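Économie du spectacle vivant – Notes de cours
Séance 4 : la billetterie des petites salles et le concert à prix libre 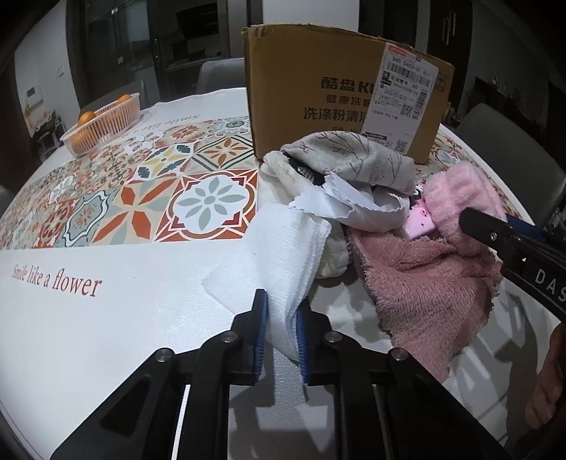

On a vu à la séance précédente comment une salle établit son budget de soirée. On reprend à partir de la recette, avec le cas du prix libre. Le support est le dossier de la salle Vamevden, à lire avant le TD de mercredi.

1. Vocabulaire

Jauge : nombre maximal de spectateurs que la salle peut accueillir dans une configuration donnée. Elle change selon que le public est assis ou debout. Pour Vamevden en configuration assise, la jauge est de 106 places.

Exonéré : billet émis à zéro euro (invités de l'artiste, presse, partenaires). Il occupe une place et doit figurer sur le bordereau.

Prix libre : le spectateur choisit le montant, parfois à partir d'un plancher. À distinguer de la gratuité avec chapeau, où rien n'est encaissé à l'entrée.

Billet suspendu : un spectateur paie une place de plus, remise ensuite à quelqu'un qui ne peut pas payer. Dans les comptes de la salle, on le suit sur une ligne à part jusqu'à son attribution.

2. Le cas Vamevden

Le duo Panicker joue un soir de décembre. Contrat de cession : 1000 euros, à la charge de la salle. La programmatrice, Annick Chisholm, avait d'abord prévu un tarif unique, puis a choisi le prix libre sans plancher. La vente se fait en ligne sur Pranditz et au guichet à partir de 19 h.

Salle complète. Recette de billetterie : 1255 euros, billets suspendus compris. Sur les 106 billets, 18 sont des billets suspendus, tous attribués avant l'ouverture des portes.

Recette moins cession : 1255 – 1000 = 255 euros. Ce reste ne constitue pas un bénéfice. Il faut encore en retirer les droits d'auteur, la commission de la plateforme, le technicien son et le repas des artistes. Le détail est en annexe du dossier, attention, les montants y sont hors taxes.

Recette par place : 1255 / 106 = 11,84 euros. Cette moyenne dit peu de choses toute seule. En prix libre, la distribution est souvent étalée, avec beaucoup de petits montants et quelques paiements élevés. Pour comparer deux soirées, prendre aussi la médiane.

3. Ce qui fait varier le montant choisi

Le montant suggéré. Quand la page d'achat affiche une somme par défaut, une partie des acheteurs la valide sans la modifier. Le choix de cette somme est donc une décision de tarification.

Le moment du paiement. Avant le concert, on paie une attente ; après, on paie ce qu'on a entendu. Kavitha Unnithan, dans son mémoire sur la salle Skindent (au centre de documentation, consultation sur place), compare les deux formules pour une même série de concerts. Lire le chapitre 2, le reste est facultatif.

La présence d'un tiers. Au guichet, le montant est annoncé à voix haute – certains spectateurs en sont gênés et préfèrent acheter en ligne.

4. Pour le TD

Refaire le bilan de la soirée avec un tarif unique de 12 euros et une salle remplie aux trois quarts. Arrondir le nombre de places à l'entier inférieur.

Rédiger le texte de la page d'achat en cinq lignes maximum : explication du prix libre, puis du billet suspendu.

Calculatrice autorisée. Le partage de recette sera traité à la séance 5 – apporter le modèle de contrat distribué en début de semestre.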